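Notebook – barn cats and the back room, Nultby
May 22, 2018

Weighed everybody before the morning feed, same kitchen scale, towel zeroed first. Four kittens in the Girnari litter. The gray one is at 532, the two tabbies are close behind, and the smallest is at 460. All in grams. The smallest was the one that skipped the bottle yesterday evening, so I was expecting worse. It took the full amount today with the slower nipple. Keep using that one for it and leave the others on the regular.

Mother cat still won't settle in the big crate. She goes in to nurse and comes straight out again. Moved the crate to the corner behind the feed bins, away from the door, and hung a sheet over three sides. She was in there for most of the morning after that. Please don't move it back. If somebody needs the bins, go around by the wash sink.

Litter: tried the paper pellets in the low pan. Two of the kittens used it, one slept in it, one ate a pellet and thought better of it. Swapped half the pan for plain soil from outside and they all went to that side. Will taper the soil down over the next week and see if they follow.

Food. The old bag of Plomodano dry is finished except for the crumbs at the bottom. New bag opened, date on the flap in marker. The older cats are fussy about the change even though the label reads the same to me. Mixed the last of the old in with the new for the two upstairs. The black tom picked around it and left a ring in the bowl. The long-haired one ate both portions, so his weight tomorrow won't mean much.

Black tom: left ear looks better. Less scratching, less of the dark stuff on the cotton. Drops given morning and noon, evening ones still to do. He needs two people or one person and a towel. Wrap him with the front legs in and start with the bad ear. I started with the good one and lost him before I got to the other.

Blog side. The post about the new kittens went up last night and had 1,018 views by lunch, a lot for us. Most of the comments are about names. I told them we would wait until the homes are lined up, and they are naming them anyway. The "written by the cat" posts still do better than the ones in my own voice. Will do the next one as the long-haired cat again – he complained about the sheet over the crate all day, so there's material. Draft is in the shared folder. Fix my spelling if you're in there but leave the jokes.

Two of the photos in the kittens post came out sideways on a phone. Looked fine on the laptop. Re-saved them from the originals and uploaded again, and the preview is right now. The site still shows the old small version on the front page. I think it catches up by itself, check tomorrow.

Toy trial, third round. Left each thing out for 14 minutes and wrote down who touched it. The cork on a string wins by a mile. The crinkle tube got one visit. Anything that rolls under the bins is lost, so block the gap with the long board before you start. The feathers are off the list, the tabbies chew the ends off and I don't want to find out where those go. 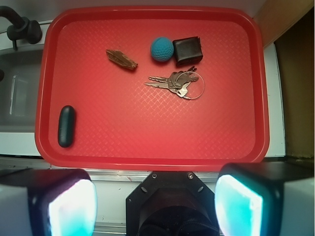 Red tray on the counter, with the blue ball, keys, pouch and bit of bark or wood.

Scratching post by the window is down to bare wood on one side. Turned it around, good for another month or two. The rope to redo it is on the list for the Gyamfi order along with more nipples, cotton pads and the small size of puppy pads. Order goes in at the end of the week, so add anything you want to the sheet by the phone.

Vaccination dates: first round for the kittens is penciled in, second follows three weeks after. The upstairs two aren't due until September. Copied all of it onto the wall calendar so it isn't only in here.

To do tonight: evening drops for the tom, late bottle for the smallest, wash the towels (hot, no softener), put the lid back on the new bag bin. Window in the back room stays open a hand's width – the screen is fixed.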